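Plendilik Household Goods Store, Clendwood
Interim progress report to the El Fassi Fund
Storage and sorting room refit

Period covered

This report covers the work from the release of the first payment up to the end of April. It follows the headings in the grant agreement. The budget table was sent separately and has not changed apart from the two items under Spending below.

Background

Plendilik gives out basic household goods to people moving into unfurnished housing in and near Clendwood. Most of what we handle is small: pans, plates, bedding, towels, lamps, curtains, cleaning supplies. Before the grant, nearly all of it was kept in cardboard boxes in the back room, stacked on the floor up to five high. Boxes at the bottom gave way, and anything in them had to be sorted again. A household order could take most of a morning to put together, mainly from moving boxes to reach other boxes.

The grant pays for shelving, plastic crates, a better sorting area, and paid hours to move the stock over.

Work completed

The back room was emptied and painted in the first three weeks. We kept the front counter open for collections during that time, but took in no donations. The floor was patched near the rear door, where the old covering had lifted. This was not in the original plan. The landlord paid for the material and we paid for the labor.

Shelving went up along the two long walls. The short wall under the window has been left without shelves so that the radiator can be reached.

We ordered 100 crates from Cisommont. Four came with split corners and were sent back for credit, so we are working with 96. We chose a vented crate over a solid one after trying both with bedding. In the solid crates, blankets that had been washed and packed the same day came out smelling stale two weeks later. The vented ones have been fine so far, and it is also easier to tell from the aisle whether a crate is full.

Of the crates in use, 58 hold sorted stock with a label on the short end. The others are used for incoming goods and for made-up orders waiting for collection.

Sorting

Donations now come in through the rear door and go straight to the sorting table. Each item is checked there and placed in the crate for its category. We began with 22 categories and have cut that to 14. The longer list looked good on paper but slowed people down, especially with kitchen items. "Baking" and "oven dishes" are now one crate, and so are all lids that have no pan.

Glass is still a problem. Tumblers and jars can be packed upright in a crate with card between them, but wine glasses and anything with a thin stem get broken. For now these stay on the top shelf in their original boxes, or we turn them down at the door.

Bedding is sorted by bed size, then rolled and tied. A full set (sheet, cover, two pillowcases) is tied as one bundle. Before, sets were often split up and we ended up giving people sheets that did not fit.

Results so far

We have made up and handed out 300 orders since the room went back into use. Staff report that a standard order now takes well under an hour when the stock is there. We have not timed this carefully and will do so over the summer, as agreed in our last call.

Breakages are down. We did not keep a proper record before the refit, so there is no earlier figure to compare with, but we have filled the waste bin for broken crockery once in this period — in the past it went out every other week.

Spending

Shelving came in a little under budget and crates slightly over, after delivery charges. The two nearly cancel out. The labor for the floor repair was taken from the contingency line. We would like to move what is left of the painting budget to a second hand truck. The one we have is in use most of the day, and crates get carried by hand when they should not be. A full crate of pans is heavy.

Problems and changes

The labels we bought do not stick well to the crates. The plastic is slightly glossy and the corners of the labels start to lift after a few days. We are trying tie-on tags threaded through the slots, which hold better but can be hard to read when two crates stand close together. If the tags work out we will use them for all stock.

The height of the lowest shelf was set too low on one side and will need to go up one notch. That means clearing the whole bay, so it will be done when bedding stock is at its lowest, probably in early summer.

Remaining work

Still to do under this grant are the lighting over the sorting table, the shelf adjustment, a printed guide to the categories for new staff, and the timing exercise. The electrician has visited and given a price within the budget line.

Crate type

The crates are light blue, with a thick rounded rim and long horizontal slots in the side wall. The tags are threaded through the upper slots, which leaves the lower ones clear for air.
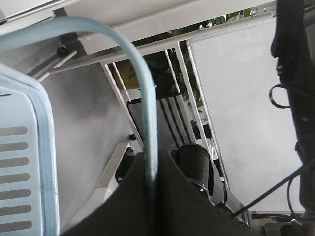

Next report

The final report will follow once the lighting is in and the timing exercise is finished. It will include the full accounts and copies of all invoices over the amount set in the agreement. Please let us know before then if the change to the painting line can be approved.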